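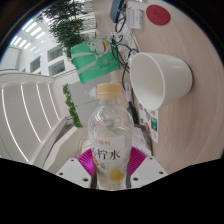 Pruveo handheld grasp project
Progress report for March, prepared for Edska
Author: Karine Bouchard, with test notes from Luuk Geerts

1. Status

Collection of tabletop pick-and-place recordings stopped for part of the month after a fault in the finger width signal of the handheld gripper. The fault has been traced and a repair is in place on one unit. The target of 2000 accepted recordings was not met. At month end the count stood at 1102. All of these have been rechecked and none carries the fault.

2. The fault

During review, Luuk Geerts found recordings in which the logged width stayed at its last open value while the video showed the fingers closing. In 12 recordings the signal froze before contact and came back only after release. A policy trained on such data would learn to approach an object and lift without closing. The 12 recordings were withdrawn and are not in the count above.

The logging software raised no alarm. It checked that values were arriving on time and did not check that they changed. The same stale value was sent repeatedly with a fresh time stamp, so every record passed.

3. Cause

The sensor cable inside the handle had been routed over the edge of the finger mount. With the fingers near full opening the cable was pulled tight and the connector lifted on one side. Boychuk, who built the handles at the Stetitz workshop, reproduced the fault on the bench by pulling the cable by hand. Replacing the sensor board made no difference. Replacing the cable with a longer one cleared it.

4. Work at hand

The retest uses the bottle task, with the fingers opened wide for the approach and closed on the lower part of the bottle. Transparent plastic is kept in the object set despite poorer visual tracking. The tables are left with ordinary items on them, as in the original protocol. 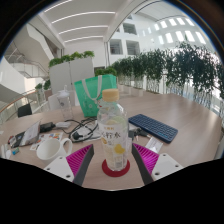

Figure 1. Bottle on coaster, gripper fingers open on either side.

Each retest session now starts with a full open and close, and the operator compares the logged range with the range measured on the bench. A session that fails this check is not recorded.

5. Corrective actions

Longer cable and strain relief: fitted to the first unit, second unit waiting for parts from Stetitz.
Stale value check in the logger: written, under test. It flags a width that does not change while the video estimate of finger position does.
Review of earlier recordings: complete.
Handle assembly drawing: to be revised by Boychuk to show the cable route.

6. Effect on schedule

We ask Edska to move the delivery of the 2000 recordings back by one reporting period. No additional funds are requested. Cable parts were paid from the existing materials line. The second unit stays out of use until it passes the bench test.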